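September, almost bedtime

Well, the first full month of school is nearly behind us and I am so tired I put the milk in the cupboard. But it was such a good day that I want to get it down before I forget (and I will forget, I always do).

The reading scores came back this morning. Twenty-six kids in my room, and I had been dreading it since August, when Davina Geddes warned us all in the lounge that the summer slide looked bad across the whole district. Well! Our class average went from 59 on the placement test to 80, and I read that number over maybe four times before I trusted it. I went straight down the hall to tell Noemí Zepeda, who has the other fourth grade, and she hugged me so hard my lanyard popped off. 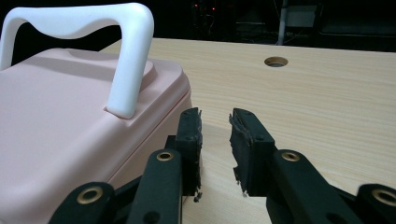

The pink box with the white handle.

We celebrated with an extra chapter of the read-aloud after lunch. It's the one about the lighthouse family at Maltholm, and the kids groaned out loud when I closed the book, which to me is the sweetest sound in the world. One of my quiet ones asked if she could take it home overnight. I said yes before I remembered it belongs to the Guthrie branch library, so I suppose I'll be crossing my fingers until morning. 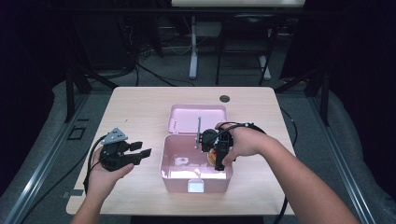
Then there was the staff meeting, which ran until almost 7 and was mostly the bus schedule again. The Sivby route is still coming in late, and those poor children miss breakfast every time it does. Davina is going to call the bus office herself, and I would not want to be the person who picks up that phone! I've started keeping granola bars in my desk in the meantime.

Tomorrow is fractions. I still need to cut out the paper pizzas, and I told Noemí I'd make enough for her room too, so I'd better set the alarm early and go to bed.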